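Week 6: Sorting and Counting by Colour

Course handout, Stores and Materials Handling
Prepared by Amerley Tetteh
Skip to: Before class | Terms | Working with mixed bins | Recording | Exercise | Reading

Before class

Please finish the Week 5 sheet on shelf labels and bring it with you. We start at 9:15 on Tuesday in Room 172, which is past the loading door and to the left. Closed shoes, as usual. If you missed the session on tote sizes, borrow someone's notes, as the terms come up again this week.

The topic is small mixed lots: a modest number of parts, all the same general shape, in two colours, sharing one container. It sounds too simple to need a handout. Most of the miscounts in last term's practical test came from lots like this. Very few came from the big pallet counts.

Terms

Lot: everything that was issued together under one line of the sheet.
Bin: an open container with a fixed floor. Sloped sides are common because parts slide back toward the middle.
Floor: the flat part of the bin. Parts leaning on a wall are still counted as in the bin.
Lie: the way a part is resting. We use lengthwise, crosswise and diagonal, always from where the counter is standing.
Contact: two parts touching or overlapping. Mark these on your sketch.
Stray: a part that belongs to a different lot.

Working with mixed bins

Look first and keep your hands out. The first count is done by eye, one colour at a time. Pick the darker colour to start and go from the far wall toward yourself. Then do the second colour the same way. Add the two and write the total down before you touch anything.

The second count is done by moving the parts. Take them out one at a time and set them in rows by colour on the bench, long sides together. Long narrow bars roll very little but they do slide, so leave a finger's width between rows. If the two counts differ, put everything back and start over. Do not average them and do not go with the one you like better.

Overlaps are where people go wrong. One bar resting on the end of another can read as a single long bar under flat lighting. Move your head before you decide. Ends are a better guide than sides: every bar has two, so if you can find only three ends in a pair, something is covered.

Colour names should be the ones on the issue sheet. If the sheet says green, write green, even if the part looks nearly black at the back of the bin. Reddish-brown parts go down as red in this course. We tried "brown" one year and half the group used one word and half the other, and the totals could not be matched.

A stained or scratched bin is fine for this work. Marks on metal can look like part edges, though, and so can holes in the floor. Learn your bin before you fill it. Run a rag over the floor, check for grit, and note any holes on the sketch so they are not taken for something else later.

Clamp the bin if the bench is smooth. A spring clamp on one corner of the rim is enough for light lots.

Recording

Use Form 702. The top box is for the lot and the bin, the middle box is for the sketch, and the bottom box is for the two counts and your initials. The sketch does not have to be pretty. A rectangle for each part, a letter for its colour, and the right lie will do. Draw it at the first count, before anything moves.

Last term the group filled in more than 200 of these forms. The ones that could be checked afterwards were the ones with sketches.

Worked lot

Three green, three red, total six. One red bar overlaps the end of another near the front, and it is marked as a contact. Two small holes in the floor, drawn as dots.

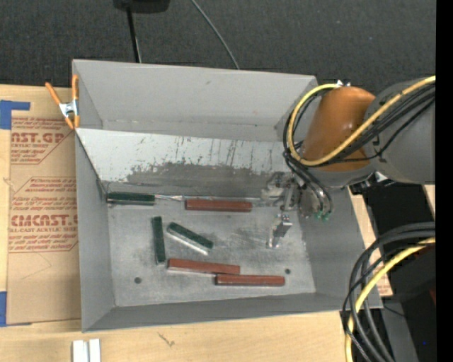 Yaw Laryea asks whether the lie needs to be written at all when the total is this small, given that the bars will be taken out a minute later anyway. For the count alone, no. For this form, yes, because the person checking your sheet has only the sketch to go by. If time is short, draw the contacts first and the remaining parts after.

Exercise

Work in pairs. One person sets out a lot with the other facing away. Use between five and ten bars in two colours, with at least one contact.

1. Count by eye, by colour, and sketch.
2. Count by moving, and fill in the bottom box.
3. Swap and repeat with a different lot.
4. Trade forms with another pair and rebuild their lot from the sketch.

Step 4 takes longest, so leave half the session for it. Hand in both forms at the end, stapled, with the rebuilt lot initialled by the other pair.

Reading for next week

Pages on divided trays in the Beltura binder, on the shelf by the sink. The section on labels can be skipped.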